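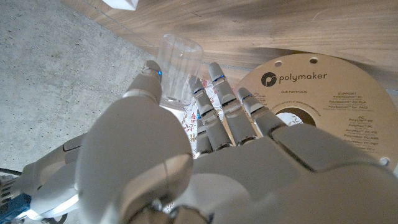 Page last changed: July

In praise of the see-through cup

I own one good glass, a present from my friend Slavica Vukadinović, and I never use it. What I reach for is a clear plastic cup, and I've decided to stop being embarrassed about it! People in Ustcombe get very sniffy about plastic on a table. They want stoneware with a speckle in it, the sort that costs 30 dollars a mug at the Gistmont market and weighs as much as a brick (and you can't see how much tea you've got left).

My feeling is that a working table should have working things on it. Clear stuff especially. You can see the grain of the wood through the side of the cup, all bent and wobbly, and you can see at a glance whether somebody's left a mouthful in the bottom. It doesn't argue with whatever colour is behind it either.

And I like a bit of colour behind it. I know the fashion is for walls the shade of porridge, but give me big pink roses any day, creases and all. Ironing a hanging is a mug's game. 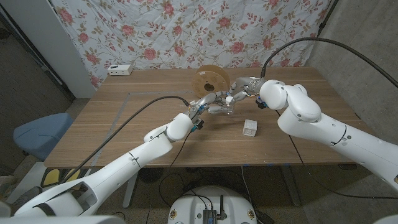

Pink roses, honey-coloured wood and a power strip up the back.

I'll stick up for the odds and ends too. A little cube with a letter on it, a tan filament spool standing on its edge, the power strip where you can reach it without crawling about on the floor. My neighbour would have the lot in a labelled tub by teatime, and then she'd spend Saturday hunting for it. A table that's clear from corner to corner makes me nervous, like a waiting room.

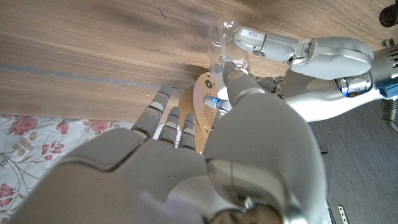
Bottles are where I'll cop the most grief, I reckon. Fine, go and buy the fancy steel flask if it makes you happy. I'll keep rinsing out my plain clear one and filling it again until it splits, and the good glass can stay in the cupboard till Slavica visits.

We use cookies to remember your settings. By continuing to read you accept our cookie policy. Accept | Manage preferences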